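Contester un résultat proclamé : quels délais pour une élection municipale ?

Catégorie : Vie publique et élections
Publié le 11/07/2019 par Noémie Paquette

Bonjour à tous. À Lodow, la liste de Mme Gosselin a été proclamée gagnante avec 5 voix d'avance. Dans notre bureau, le procès-verbal indique 211 votants, mais la feuille affichée en mairie en donne 143. Les représentants de notre liste n'ont pas pu entrer pendant le dépouillement. Le maire sortant dit que tout est réglé et que nous cherchons à créer du désordre. Est-ce qu'un simple électeur peut déposer un recours, ou faut-il être candidat ? Et faut-il un avocat ?
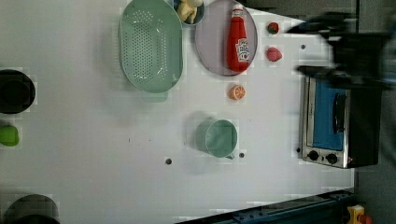

Je précise que j'ai demandé une copie du procès-verbal au secrétariat. On m'a répondu de repasser plus tard, sans rien d'écrit. Deux autres électeurs ont fait la même demande et ont eu la même réponse.

Maëlle Bergeron
Un électeur inscrit dans la commune peut en principe contester, candidat ou pas. Le délai est très court et se compte en jours, donc vérifiez-le dès maintenant auprès du greffe du tribunal. Pour ce type de recours, l'avocat n'est généralement pas obligatoire en première instance. Décrivez des faits précis : le numéro du bureau, l'heure, les noms des personnes refusées à l'entrée, les deux chiffres différents. Joignez des attestations signées. Avec un écart aussi faible, le juge regardera si l'irrégularité a pu changer le résultat - une erreur de recopie sur une affiche ne suffira sans doute pas. Refaites aussi votre demande de copie par lettre recommandée.

Nathalie Mulder
Chez nous en April on a eu pareil, 43 bulletins annulés et ça n'a rien donné. Bon courage quand même.

Soledad Paredes
D'accord avec Maëlle. J'ajoute que les remarques notées au procès-verbal le soir même comptent beaucoup. Si vos représentants n'ont rien pu y inscrire, dites-le clairement dans le recours et gardez une preuve du dépôt.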